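Betreff: Re: [arbeit-automation] Tragen zu zweit: wer führt, wer folgt?
Von: Aileen Barredo
Datum: 22. Juli 2019

Hallo Rodel, hallo Liste,

Rodel Mangubat schrieb:
> Bei uns in der Möbelumsetzung (Standort Manalastas) soll das Tragen
> zu zweit künftig mit einem Humanoiden als zweitem Träger laufen. Die
> Planung rechnet den zweiten Mann komplett heraus. Die Kollegen
> fragen, wer dann das Tempo vorgibt und wer haftet, wenn eine Platte
> kippt. Hat jemand Erfahrung mit der Arbeitsverteilung? Zahlen wären
> hilfreich, Prospekte haben wir genug.

Zahlen kann ich nur aus unserem Versuch bei Burnum liefern. Ausgewertet sind 328 Tragevorgänge, alle mit leichten Tischen und losen Platten, alle auf ebenem Boden. Auf Treppen und Schwellen lässt sich davon nichts übertragen.

Zur Arbeitsverteilung: Der Mensch fasst auf der einen Seite, der Roboter auf der anderen. Die Freigabe zum Anheben gibt bei uns immer der Mensch, ebenso das Kommando zum Absetzen.

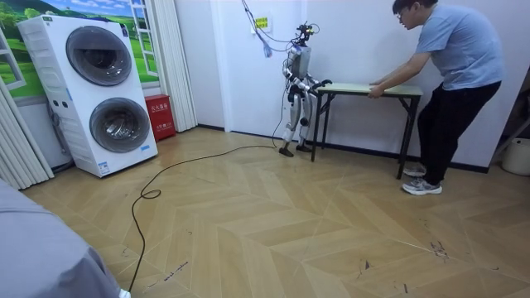

Gemeinsames Greifen am Tisch, Roboter links, Träger rechts.

Was sich für die Kollegen ändert, steht in keiner Taktzeitrechnung. Zwei eingespielte Träger verständigen sich über Zug und Druck am Werkstück und reden dabei über etwas anderes. Mit der Maschine entfällt das. Der Träger beobachtet die Griffstellen am anderen Ende und wartet auf die Rückmeldung, bevor er anhebt. Erlinda Dimaculangan hat die Befragung dazu gemacht: Die körperliche Last wird als unverändert beschrieben, die Aufmerksamkeitslast als höher. Wir haben daraufhin im Juni die Einsatzdauer am Stück halbiert. Die Schichtleitung war davon nicht begeistert.

Zum Greifen selbst. Der Roboter legt die Finger beider Hände vorn auf die Platte und klemmt von unten gegen.
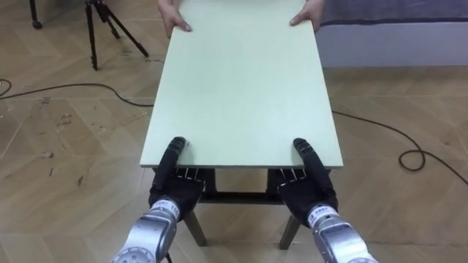

Kritisch ist der Moment der Lastübernahme. Hebt der Mensch zu früh an, verkantet die Platte und die Steuerung bricht ab. Das ist sicherheitstechnisch gewollt, kostet aber Zeit und Nerven, und in der Statistik erscheint es als »Bedienfehler«. Gegen diese Bezeichnung hat Ezequiel Rosales Einspruch eingelegt, meines Erachtens zu Recht. Im Protokoll heißt der Eintrag jetzt »Abbruch bei Lastübernahme«, ohne Zuordnung zu einer Person.

Zur Personalrechnung: Den zweiten Mann komplett herauszurechnen halte ich für falsch. Bei uns ist die Stelle verschoben — Kabelführung, Freiräumen der Wege, Neustart nach Abbruch. Diese Tätigkeiten fallen an und müssen irgendwo gebucht werden. Im Angebot von Sondevmont fehlten sie vollständig. Laßt euch die Nebenzeiten getrennt ausweisen und nehmt sie in die Betriebsvereinbarung auf, samt Eingruppierung.

Zur Haftung kann ich nichts Belastbares sagen. Jennylyn Maglaya hat für unseren Betriebsrat einen Entwurf geschrieben, den ich nach Rücksprache mit ihr weitergeben kann. Schreib mir dazu bitte direkt.

Offen ist bei uns noch, ob die Aufzeichnungen der Kopfkamera zur Leistungskontrolle verwendet werden dürfen. Der Betriebsrat sagt nein, die Projektleitung will 2 Jahre speichern. Falls jemand auf der Liste dazu eine bereits unterschriebene Regelung hat, wäre ich für den Wortlaut dankbar.

Gruß
Aileen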